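Brolbridge Office Gallery

Our pictures of the upstairs office at Brolbridge go on this page. We moved over from Gondthorpe in November, and people at both sites have asked what the new place looks like. The notes are short and mostly cover the room itself, plus a few practical points for anyone who will be working here.

The office is on the second floor, at the end of the hall past the Jiditov meeting room. Take the stairs by the side entrance and turn left. The elevator comes out at the other end of the hall, by the kitchen.

Walls and ceiling
The walls were painted white before we moved in and the ceiling was done at the same time. We kept the dark baseboards. They hide scuffs from chairs and carts, and the old ones at Gondthorpe were pale and always looked dirty. Please don't tape anything to the paint – use the rail in the hall or ask for a board.

Lights
The switches are just inside the door. The top one works the ceiling lights and the lower one works the hall. The hall light goes off by itself after 2 minutes, so don't be surprised if it is dark when you leave in the evening.

Furniture
Most of the desks came with us from Gondthorpe. The new shelves are from Yang and arrived flat in 40 boxes, which took three afternoons to put together. We have a few spare shelf pins left over in the supply closet. If a shelf feels loose, check the pins before you load it.

Storage
Coats and bags go in the closet by the stairs. Anything left in the walkway gets moved there at the end of the day. Supplies are kept on the lower shelves and paper files on the upper ones. The step stool lives behind the closet door – please put it back after you use it.

Still to do
The door sign has the old name on it and will be changed. The window blinds have been ordered in two sizes. We will add more pictures once they are up and the last of the moving boxes have gone back to Gondthorpe.

Office interior, white wall and ceiling, dark baseboard

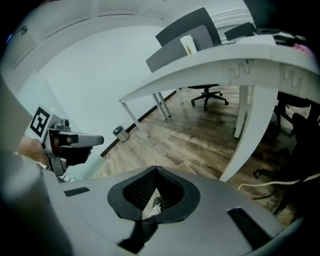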